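I went back to Hirnlow in June with my doubts intact. The pitch hasn't changed: show the arms enough sorting of kitchen tools and the policy picks up the rest. Fulgencio Bermúdez, who runs the collection, had 208 examples saved by the time I arrived and wanted a good many more. 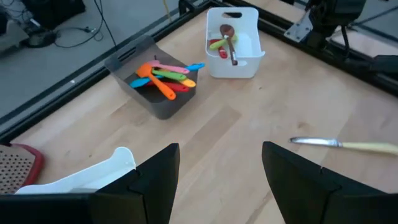 My quarrel is with the word "enough". Each example is a person steering the grippers through one go at the task, and people settle into habits. I watched two operators for a morning. By eleven they were both going for the easy handles first and leaving the awkward stuff until last. A model trained on that learns their laziness along with their skill.

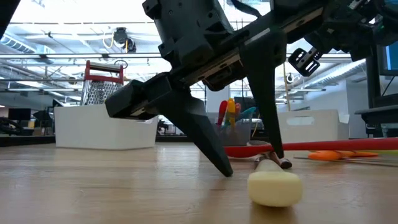
*Fingers open over the table, grater in the white bin behind.*

Fulgencio says variety sorts this out, and he does shuffle the layout every seven runs. I'd like to see it done every run, by someone who isn't also driving.

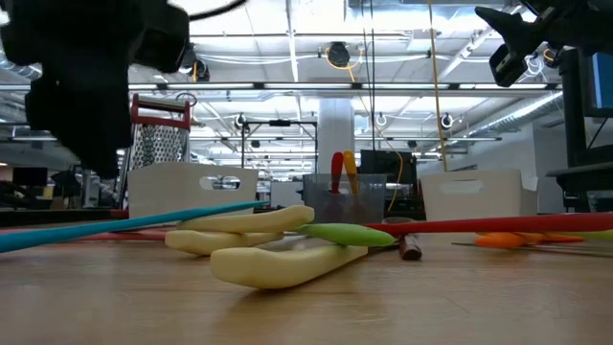
Then there's the matter of failed attempts. Hirnlow bins them. Niltmont keeps theirs and labels them, which is slow and dull, and I suspect they're right. I asked for the discard rate and got a shrug.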